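Setting up the Plirach memory-handling kit on a UR arm

The kit under test comes from Plirach and is sold through Peeters in two versions, with and without the wrist bracket. Magnus Purves and I used the bracket version. The procedure assumes a working arm, a gripper already known to the controller and a desktop tower to practise on.

1. Disconnect the tower from the mains, take off the side panel and lay the case flat on the bench with the motherboard facing up. Clamp it. The supplied clamps are too short for a full-size tower, so we used our own.

2. Fit the bracket to the wrist with the 2 long screws. Leave slack in the cable for a full turn of the last joint.

3. Set the payload in the controller. The manual gives 1000 g for gripper and bracket together; ours weighed 1039 g with the cable. Enter your own measured value, or the arm will drift in freedrive.

4. Jog the gripper down over the memory slots at low speed. Keep the wrist vertical. Save one waypoint clear of the case walls and another just above the slots.

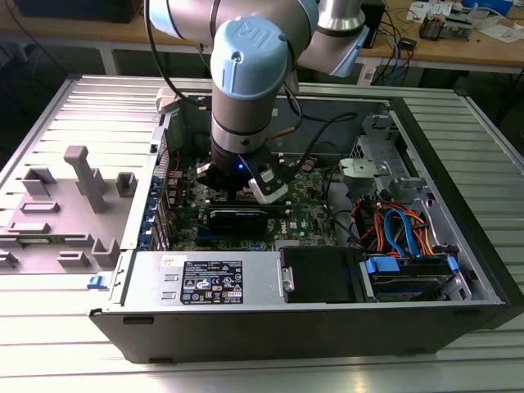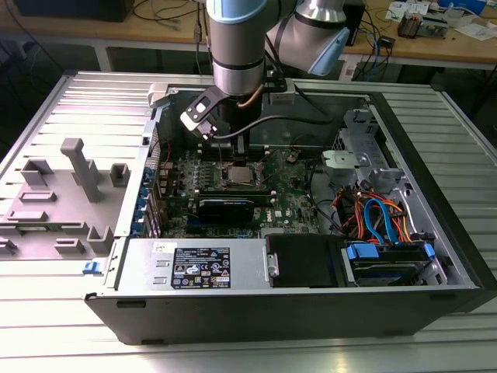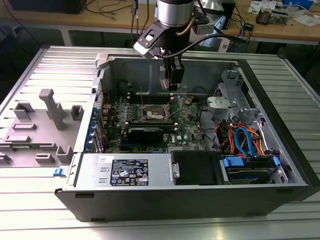 Gripper lowered into the open case, wrist vertical.

5. Open the Visero plug-in and teach the slot line by touching off at each end. Both points must be taken with the same finger. Nneka Briggs repeated this step after a restart and found that the plug-in had kept the old tool offset, so clear it first.

6. Set the force limit. The default is too low to seat a module fully and the program stops with a contact error. Raise it in small steps, using a scrap board.

7. Run the cycle at reduced speed with no module in the fingers. Watch the cable at the lowest point and check that it stays clear of the expansion card.

8. Repeat with a module. Check both end latches by hand before powering the board.

Remarks on the kit

The bracket is stiff and its holes line up. The printed manual is for the previous plug-in and its menu names no longer match; Peeters will send the October revision on request. Spare finger pads are not included. Drive bays and cable connectors are outside what the kit supports, and Henk Willems at the Barkdale workshop had no luck adapting the fingers for SATA plugs.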